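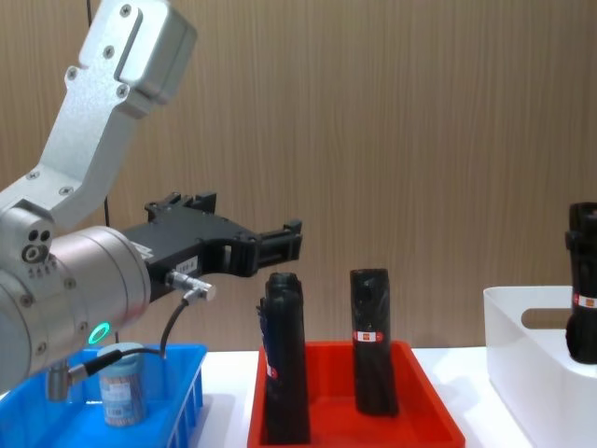

3.2 Task and Setup

The sorting task was set as the final assignment of a student project course on two-arm manipulation. Each team wrote its own controller for a shared cell, named Erside by the first group to use it. Items are moved one at a time between open containers, and either arm may serve the center position. Teams of 2 students booked the cell in fixed slots, with the last slot on Thursday. 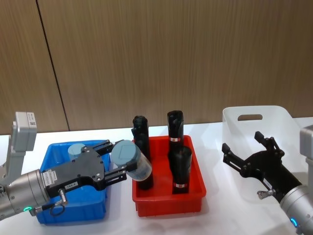
Grasp selection was left to the teams. The course library, Rodico, returns a ranked list of finger poses for a given item, and most teams took the first entry without further checks. This works for upright items but says little about how an item will sit once lifted. A jar held at a diagonal, as it is over the gap between the blue and red bins, needs its tilt corrected before release - a step that 44 of the 108 logged plans left out. 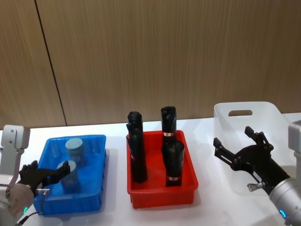 Missing corrections were flagged in the plan review led by Rüdiger Weidemann. Teams then added either a wrist rotation before the place motion or a second grasp. The Mometti team used the rotation only. The Ban team used both and paid for it in planning time.

Access to the center bin was handled by a simple lock. An arm requests the bin, waits for a grant, and gives it back after retreat. Two teams replaced the lock with a split of the bin into left and right halves, so that both arms could enter together.

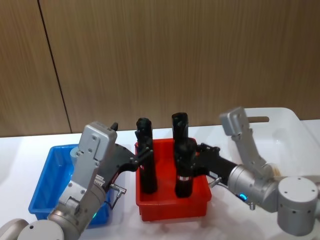
Figure 4. Both arms at the red bin, each gripper closed on one black cylinder.

The split was kept for the final runs. The full log holds 1,163 motion segments, and segments that ended in a protective stop were left out of the timing analysis in Section 4.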